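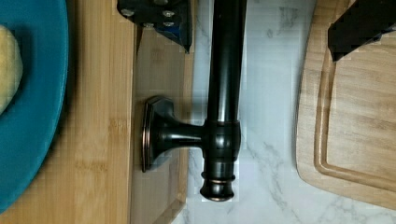

2 January 2020. Started the new round on the board finish, wax and oil, same recipe as in May except for the oil. The trouble in May was the surface staying tacky, and I want to know if that came from the oil, from too much wax, or from putting the second coat on too early. It matters more in a kitchen than in the shop because people touch the board and then touch everything else. A dark faucet is a hard test for that – on oil-rubbed bronze like the one here, glossy black with a bit of brown where the light catches the spout, I'd expect any greasy thumbprint to show. So the rule for this round is that a board isn't done until a clean thumb pressed on it leaves nothing on dark metal.

Oil: Ostus mineral oil, new jug, lot 2975. The old jug was from Kramer and had been open since before May. I kept what was left of it in a jar, labeled, in case we need to go back and compare.

Wax: Evum beeswax pellets, the yellow ones. They melt slower than the white but don't clump on the side of the pot.

Batch: 560 g oil, one part wax to four parts oil by weight. Water bath, lid off, stirred with the flat stick. Took it off as soon as the last pellets had gone clear. In May I let it sit on the heat while I was sanding, and I think it got a lot hotter than it should have. No thermometer then. Used the probe this time and wrote the readings on the card taped to the pot shelf.

Poured into the wide tins. It set with a dull top and a slight dip in the middle, no cracks. The May batch cracked in a ring near the edge. Could be the slower cooling, as I left these on a folded towel with the lids resting on loosely.

Sample boards: offcuts from the Desetholm job, all from the same plank, sanded to 220, wiped down with a damp rag to raise the grain, left to dry, then sanded again lightly by hand. Hygrometer in the shop read 34 percent when I started and hadn't moved at lunch. Dry for us, though the heater has been on over the holiday.

Piece A: oil only, no wax. Wiped on until it stopped taking it, then wiped off.
Piece B: the new mix, one coat.
Piece C: the new mix, 2 coats, the second after an hour.
Piece D: the new mix, 2 coats, the second left until tomorrow.
Piece E: leftover May mix, one coat.

End grain drank far more than the faces on every piece, as always. I did the ends first and came back to them last. On A the ends still looked thirsty at the close of the day and I gave them another wipe, so A isn't strictly one application there. Noted on the underside in pencil.
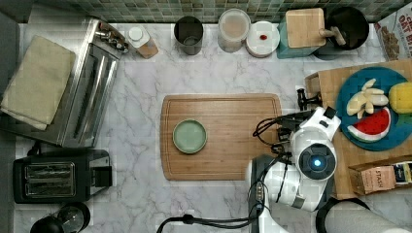 Grooves are still the weak point. The mix collects in the bottom of a groove and sets as a whitish line, and a cloth over a fingertip won't reach it properly. Tried three things on the grooved offcut: a cloth wrapped around a dowel, a stiff brush, and the heat gun on low held well back. The dowel was good on the straights and useless in the corners. The brush got the corners but left streaks up the sides. Heat gun softened everything evenly and the cloth then picked it up clean, but it's easy to linger, and I got a shiny patch on the first pass. Dowel first, then brush the corners, then a short pass of heat looks like the order to use. Needs a second try by someone who isn't me.

Touch test at the end of the day:
A – slick, prints easily, no tack.
B – dry to the touch, faint print on the steel plate.
C – slightly tacky in the middle, clear print.
D – only one coat on so far, same as B.
E – tacky, drags the cloth.

E still being bad after one coat says the May mix itself was off and the coating schedule was only part of it. Old oil or too much heat, can't tell which yet. To separate them I'd make a small batch with the Kramer oil and the probe, keeping everything else the same. There's enough in the jar for one tin.

Water drops: left a few on each piece for ten minutes. A darkened under the drops. B and C beaded and wiped off with no mark. E beaded too, so tacky doesn't mean it isn't sealing. Will repeat with vinegar and with cold coffee once D has its second coat.

To do: second coat on D in the morning, before the heater has been on long. Order more lint-free cloth, the blue ones shed into the wax. Clean the pot while it's warm this time. Small batch with the Kramer oil after that, and put the tin on the same towel.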